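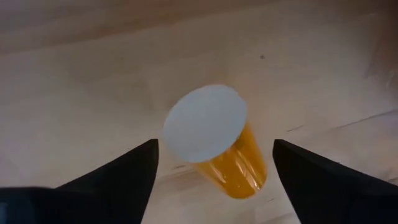
*Fig. 1. Amber container with a plain white lid, lying on its side.*

## Session 9 – Small Containers and Why We Get Them Wrong

Household Objects, Cikthorpe evening course. Tutor: Anjana Karunaratne

I love this session! We spend a whole evening on something most people throw away without a glance, and by the end you'll be turning over every jar in your bathroom.

### Start with the lid

Look at how much of Fig. 1 is lid. It is wider than the body behind it and it hides the neck completely, so from this side you learn nothing about how the two parts join. Is there a thread? A snap ring? A push-and-turn catch? Write down your guess before we open the samples (Dimas Osman's group got all 3 last time, and were very smug).

The face of the lid carries no printing you can read, and neither does the orange part. So what makes so many of us say "pill bottle" straight away? Mostly color and proportion. That's a strong habit of reading, and it is worth noticing how fast it happens.

### Color

Amber tints are used for things that don't keep well in light. They cut down the blue and ultraviolet end while still letting you see roughly how full the container is – a lovely compromise. Notice too that the orange isn't one color. It runs browner close to the lid and yellower toward the far end. When you draw it, use at least two pencils and leave the highlights as bare paper.

### Shape at rest

A cylinder on its side wants to roll. A wide lid changes that: the container rests on the lid's rim and the far end of the body, and if you nudge it, it tends to swing in a curve. Try it on your own table, it's great fun.

### For next time

- Bring one small lidded container, empty and washed, label off.
- Draw it twice: once standing, once lying with the lid toward you. Allow 20 minutes for each.
- Measure the lid and the body across, in millimeters.
- Read the Mondaris handout up to page 31.

Yusri Mandagi has offered to bring his tin collection, so please leave the long bench free.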